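Can a Machine Do My Chores Yet? Frequently Asked Questions

Brundum Home and Shop Automation Guide
Last updated Mar 27, 2018

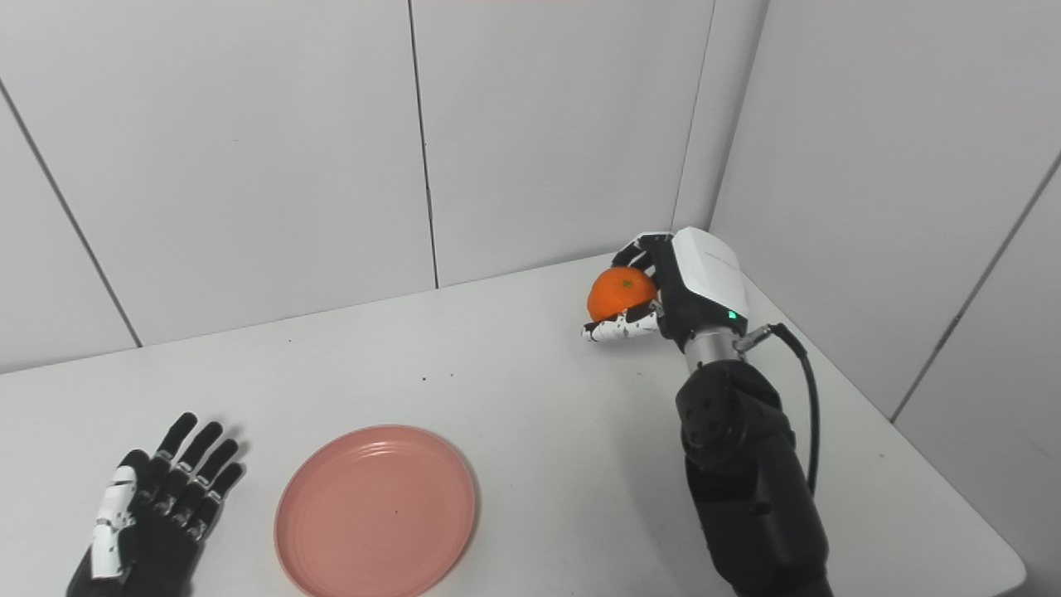
A robotic hand holding a tangerine, with an empty pink plate on the table.

We get a lot of mail from households and small shops asking what robots can do for them right now. These are the questions that come up most.

Can I buy a robot that does general housework?
No. You can buy machines that do one job each. Robot vacuums are the most common, followed by mops and lawn mowers. A single machine that clears the table, folds the towels and takes out the trash is not for sale at any price a household would pay.

Why is picking up a piece of fruit considered hard?
A person does it without looking twice. A robot has to find the fruit, decide where its fingers should go, close them with enough force to hold on and stop before it bruises the skin. A tangerine is round, a little slick and soft under the peel, and no two are quite the same size. Setting it down on a plate is a separate problem, as the hand has to open without knocking the fruit away.

Would a simple two-finger gripper do the same job?
Often, yes. Two fingers are cheaper, easier to repair and easier to program. For boxes, bottles and most shop parts we recommend them. Hands with several jointed fingers make more sense when the objects vary a lot or were made for human hands, such as scissors or spray bottles. They also have more joints to wear out.

Do two arms help?
For some chores you need them. Opening a jar, folding a shirt and bagging groceries all call for one hand to hold while the other works. For moving single items from one spot to another, one arm is enough and the second mostly adds cost.

Can a robot load my dishwasher?
Under controlled conditions, with known dishes in known places, it can be done. In a normal kitchen, with stacked bowls, forks under plates and a glass lying on its side, it is too slow and drops too much. The test kitchen at our Jeltasbridge office tried 200 mixed items last July. The arm placed 100 of them without help.

What about laundry?
Washing and drying have been automated for decades. Folding has not gone nearly as well. Cloth changes shape every time it is touched, and a machine has trouble telling a sleeve from a hem in a pile.

Which shop-floor jobs are ready now?
Jobs where the same part arrives in the same position each time. Loading a press, stacking cartons and moving trays are all good candidates. Sorting loose mixed parts from a bin is possible with a camera system, but expect a long setup.

How fast are these machines compared with a person?
On a fixed, repeated task, a robot can match or beat a person and keep going all shift. On a task that changes, it is usually slower. Almost all of the delay comes from working out what it is looking at and where to grip.

Is it safe to work next to one?
That depends on the machine and what it is holding. Slow, light arms with force limits can share a bench with people in many cases. Larger industrial arms need a guard or a cage. Have a risk assessment done before you turn anything on, and do it again if you change the tool.

Do you sell robots?
We don't. Brundum publishes guides and does paid site reviews for small businesses. We have no sales agreement with any manufacturer.

Where can I read more?
The Rilent Checklist covers 619 common tasks at home and in small shops, each marked ready, partly ready or not ready. The Santoro Worksheet is 3 pages long and helps you work out whether a task in your own shop is worth automating. Both are free on the Downloads page.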